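A Morning at Dundura: Notes From the Open Lab

I had been meaning to get out to Dundura for the better part of a year, and when the February open morning was announced I signed up before I had even checked whether I could get the time off. It is a fair drive from where I live, the last stretch of it behind a gravel truck, and I arrived just as the coffee was being poured. There were cinnamon rolls too. I mention this for anyone thinking of going next time, as breakfast on the road turned out to be a mistake.

Dundura writes software for robot arms and doesn't build any hardware of its own. If you come hoping for gleaming machines in glass cases you may be a little let down, but if you like seeing how other people organize their code, their logs and their bad days, it is a lovely place to spend a few hours.

The planner talk

Liam Conneely opened the morning with a talk on Trekwood, their motion planner. He is a very good speaker, patient with questions and happy to wander off his slides, and he wandered a good deal. Trekwood began as a fairly ordinary sampling planner, and for a long time the complaints they got were about speed. Then the speed got better and the complaints changed. People wanted to know why the arm had chosen the path it did, and the old code had no way of telling them.

So the team spent most of last year on what they call the reasons file. Every time Trekwood throws a candidate path away, it writes down which check failed and at which point along the path. Liam opened one of these files on the big screen and scrolled through it for us, and I could have watched that for another hour (I may have been the only one). You could see a whole cluster of paths rejected by the same elbow limit, which somebody had set too tight in a config file and then forgotten. He said that finding that one line had saved them a rewrite they had already half planned.

I asked whether all that logging slowed things down. It does, a bit, and they turn it off for timing runs. He was quite relaxed about it.

Dollholm and the replay desk

After the talk we moved along the corridor to look at Dollholm, the tool they use for going back through recorded runs. I'd call it a video player with a very good memory. The camera view sits on the left, the joint traces run along the bottom, and on the right is a plain list of what the software believed at that moment: gripper state, detected objects, current goal. Drag the slider and everything moves together.

They keep 300 runs on the local machine for quick searching, and the rest go to slower storage. Two of the engineers have a friendly disagreement over whether the belief list should show confidence values by default. One finds them essential, and the other thinks they make people stare at decimals and forget to look at the picture. I have worked on both sides of that argument and was no help at all.

What I liked best was a little comment box under the slider. Anyone can pin a note to a moment in a run, and the notes are searchable. Many were dull and useful ("reloaded calibration before this one"), and a few were rather cross. I'm going to try something like it at home, with our own very humble log viewer.

Perception from the wrist

The part of the visit I had driven out for was the wrist camera work, done jointly with a small outfit called Alhassan that handles the detection side. Their interest is in what the arm can know from its own hand, with no overhead camera to lean on. Pale tables are a favorite topic there, with so little on them for a detector to hold on to, and clear dishes are another. The two together can make for a long afternoon. In the view below, the gap between the fingers points up toward bare white table, and the orange-yellow item on its clear plate only just comes in at the right.

Their approach to a partial view is to give it a provisional label and ask the planner for a better look before anyone talks about grasping. Trekwood then scores a handful of small wrist moves by how much of the uncertain region each would bring in. The fingers themselves are masked out of the detector's input, and the mask has to follow the opening width, which caused them more grief than I would have guessed.

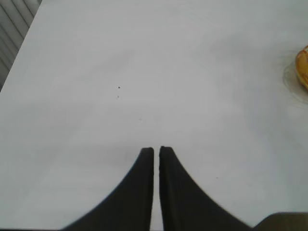 Questions over lunch

Lunch was soup and bread at one long table, and the conversation was mostly about testing. Dundura runs 200 simulated cases each night before any change goes near an arm, and somebody reads the failures first thing in the morning, with coffee. I asked how they choose the cases. Mostly they come from old runs that went wrong, trimmed down until only the awkward part is left.

I left a little after two, with a page of scribbled ideas and a cinnamon roll in a napkin. They hope to hold another open morning in the fall. Parking is behind the building, and the side door is the one to use.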